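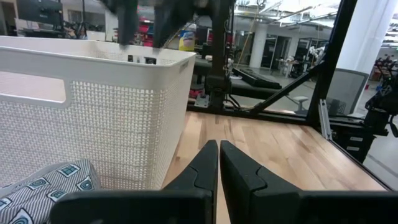

**Preguntas frecuentes del intercambio de ropa de Stundale**

Nos escriben mucho antes de cada edición, así que hemos juntado aquí las dudas que más se repiten. Si la tuya no aparece, manda un mensaje a Korkor Agyeman, que lleva el correo y contesta rapidísimo (¡a veces a la una de la madrugada!).

### ¿Cómo funciona el intercambio?

Traes ropa que ya no usas, la revisamos contigo en la entrada y te damos un punto por prenda. Los abrigos y las botas valen 2. Con esos puntos te llevas lo que quieras de las mesas y los percheros. No hay dinero de por medio y no miramos marcas: un jersey es un jersey.

### ¿Cuántas prendas puedo traer?

Hasta 20 por persona. Lo pusimos después de una primera edición maravillosa y bastante caótica en la que pasaron por las mesas 2436 prendas y acabamos doblando camisetas hasta las once de la noche. Si tienes más, guárdalas para la siguiente.

### ¿En qué estado tiene que estar la ropa?

Lavada, seca y sin plancha obligatoria. Un botón suelto o un dobladillo descosido no es problema, porque tenemos mesa de arreglos. Lo que no cogemos:

- ropa interior usada y medias
- prendas con manchas grandes o moho
- uniformes con nombre bordado
- cascos y sillas de coche (nos los ofrecen siempre, no sé por qué)

### ¿Tengo que apuntarme?

Para entrar, no. Para el taller de zurcido, sí, que las plazas vuelan. Lo da Adaeze Garba y es una delicia: enseña el zurcido tejido con lana de otro color, de ese que se ve y presume. Yo llegué sin saber enhebrar y salí con un calcetín mostaza con talón azul que me sigo poniendo.

### ¿Dónde es y a qué hora?

En la antigua imprenta Van der Linden, entrando por el patio. Abrimos a las 10:00 y cerramos a las 14:00. La primera hora es la más animada; si prefieres mirar con calma, ven a partir de mediodía, que todavía va saliendo género bueno.

### ¿Puedo probarme las cosas?

¡Claro! Hay tres probadores con cortina y un espejo enorme al fondo. Los sábanas y manteles también se pueden desplegar, pero déjalos doblados otra vez, por favor.

### ¿Caducan los puntos?

No. Van apuntados en una tarjeta y sirven para cualquier edición. También puedes regalarlos - hay quien le pasa los suyos a una vecina con niños que crecen a un ritmo imposible. Si pierdes la tarjeta, dinos tu nombre y buscamos en el cuaderno.

### ¿Hay ropa infantil?

Muchísima, y es la que más rota. Está ordenada por edades, de recién nacido a 14 años. En diciembre hacemos además un rincón de disfraces y trajes de nieve, que suele desaparecer en un suspiro.

### ¿Qué pasa con lo que sobra?

Lo que está bien se queda para la siguiente edición. Lo que no tiene arreglo va al taller de Vaughan Tipoki, que lo corta en tiras y teje unas alfombras de trapillo preciosas. Con los vaqueros hace también bolsas, y están hechas a prueba de todo.

### ¿Puedo echar una mano?

¡Sí, por favor! Sobre todo montando percheros la tarde anterior y clasificando por tallas. Quien ayuda un turno elige ropa media hora antes de abrir. Hay café, bizcocho y la lista de canciones de Damilola Okafor, que admite peticiones hasta cierto punto - la cumbia siempre entra.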